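Backstage safety walk-through, Dimard costume workroom and runway hall
Checked by Carolina Peixoto, with comments for the team, July 2020

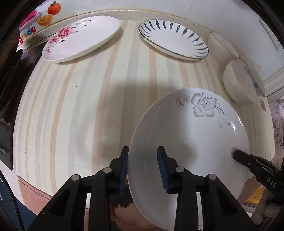
Hello, all, and thank you for being so patient while I poked my nose into every corner of the workroom! I went through the whole place before fittings begin for the Carrilho collection, and I have to say it's in much better shape than last season, when you could hardly get from the cutting tables to the door without snagging your sleeve. Food is still the sore point, I'm afraid. The counter is where we eat, and plates like the white oval one with the pink flowers and its blue-rimmed neighbor belong over there and nowhere near the silk. We lost a whole bodice to salad dressing last September and I'm still sad about it. Everything else is set out below, with my comments, and please come find me if I've been unfair.

1. Exits and aisles
Main door opens fully: OK
Side door to loading dock: OK, though it sticks in damp weather. A good shove does it.
Aisle behind the rolling racks, 40 inches clear: NOT OK. The Stundside racks have crept out again. Idalina, I know you need them close to the fitting platform, but could we try them along the window wall for a week and see how you like it?

2. Irons and steamers
Cords free of cracks: OK
Iron rests in place: OK
Steamers unplugged at end of day: NOT OK. I found one still plugged in when I came by after closing. Last person out, please walk the whole row, even if you think somebody else has done it.
Steamer hose on station 8: REPLACE. It's taped, and taped again over the tape. Belmiro has ordered a new one from Brilus. Please leave that station alone until it comes.

3. Cutting and sewing
Shears stored in the block: OK, and what a pleasure to see
Finger guards on the heavy machines: OK on all but the one by the sink. Vitória found the missing guard in the button drawer and will put it back on.
Floor magnet sweep for pins: PARTLY. It's getting done in the workroom but not in the changing area, where the models are barefoot! Please do both, morning and evening.

4. Runway
Edge tape visible with house lights down: OK
Surface dry and even: OK, except for a raised seam near the turn. I caught my own heel on it and I was in flats. Kosmas Mavromatis is going to re-lay that section before rehearsal.
Steps, backstage side: handrail is solid, but the bottom step needs a fresh white strip.
Headpieces over 59 ounces: walk-through with a dresser alongside, every time.

5. Fire
Extinguishers in date: OK
Flame-retardant tags on drapes: OK
Hairspray and spray adhesive in the metal cabinet: OK, with one can of adhesive left out on the sill in full sun. I moved it.
Hall limit of 70 backstage posted at the door: NOT OK. The sign fell down and is sitting behind the radiator.

Result: pass, with repairs. I'll look at the open items again before the first fitting, and I'll bring the good coffee (to be drunk at the counter, please).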